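**Thread: Relabeling failed grasps as partial successes (two-bin cleanup task)**

**ltkachuk** wrote on 7/29/23:

We finished the second round on the tabletop cleanup task and I want opinions before I write it up. The task is debris on a mat, a bin on each side, dustpan and brush in the middle. The policy decides for each piece whether to pick it up with the gripper or sweep it.

The change from round one is in how we treat failed episodes. Before, any episode that ended with debris left on the mat was thrown out of training. Now we split each episode at every gripper close and label the segments one at a time. A segment that got a sponge into a bin counts as good, even if the episode later went wrong. We call the splitter Peltach. The policy code is the same Ronuvier build as before.

That took us from 116 usable episodes to 2,062 usable segments. On the held-out layouts the new policy clears the mat more often, and the gain is almost all in direct picks. Sweeping hardly moved.
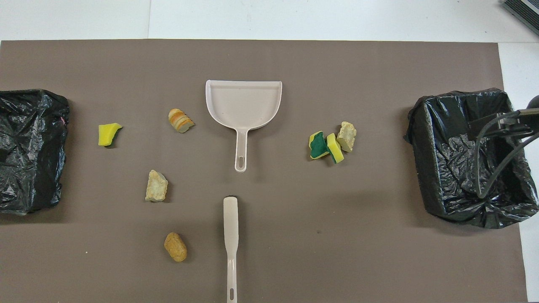 *Mixed layout: sponge pieces, rocks and the two lumps, with the arm at the right bin.*

My read is that picks are short, so cutting at gripper close gives clean examples. Sweeping needs the brush and the dustpan together over a long stretch, and the cuts land in the wrong places.

**fleldale_nz** replied:

I don't think you can claim the gain comes from labeling. You went from whole episodes to segments and you also added a lot of data. Those are two changes. Run the old episodes through the splitter, train on only those segments, and compare.

Also, how are you handling the pile? The two green and yellow sponges and the rock to the right of the dustpan are close together. If a pick knocks the rock over, is the sponge segment still good?

**ltkachuk** replied:

Yes, it's still good as long as the sponge ends up in a bin and nothing leaves the mat. The labelers were told to ignore neighbors that moved.

Fair point on the two changes. I have the old episodes on disk, so that run is cheap. I'll do it.

**marta_q** replied:

I disagree with ignoring the neighbors. We did something similar on a sorting task and the policy learned to plow through clusters. Success per segment looked great and full clears got worse, because later pieces ended up against the bin wall where the gripper couldn't get at them. Do you log where the remaining pieces are after each pick?

**ltkachuk** replied:

We log a top view at each cut but I haven't measured displacement. We haven't had many pieces stuck on a bin wall. The bags fold over the rim and hang down a little, and the wrist camera has more trouble with that than the gripper does.

**nsavchuk** replied:

I did the labels on this with Lukian. Marta's problem does show up, just not often. I'd guess it's hidden because most of the layouts are spread out. The one in the picture has a cluster on the right, but the left side has plenty of room between pieces. If we only tested clusters I think the number would drop.

On sweeping, I don't agree that the cut points are the whole problem. The brush handle is long and the policy grabs it in a different spot every time. After that the bristle end is never where it expects. I'd fix the handle grasp first and leave Peltach alone.

**ltkachuk** replied:

We've been over this, and the handle grasps vary in the demos too. People still finished the sweep.

**nsavchuk** replied:

People look at the bristles and correct. The policy doesn't get a second look once the segment is cut. So maybe we're both describing the same thing.

**ellis_bench** replied:

Is the rule for which bin a piece goes in part of the label? With one on each side I'd expect the policy to favor whichever is closer to the arm.

**ltkachuk** replied:

No rule, either bin counts. It does favor the near one. I left that alone on purpose for this round.

**fleldale_nz** replied:

Then report the two bins separately. If the left one is almost never used, that's a one-bin result and reviewers will say so.

**ltkachuk** replied:

OK. The list is now: old episodes through the splitter, a clusters-only test set, displacement after each pick, and results by bin. Nazar is taking the cluster layouts. I'll post the splitter run in this thread when it's done.

**marta_q** replied:

Please post the displacement numbers even if they're boring. I'd like to compare them with ours.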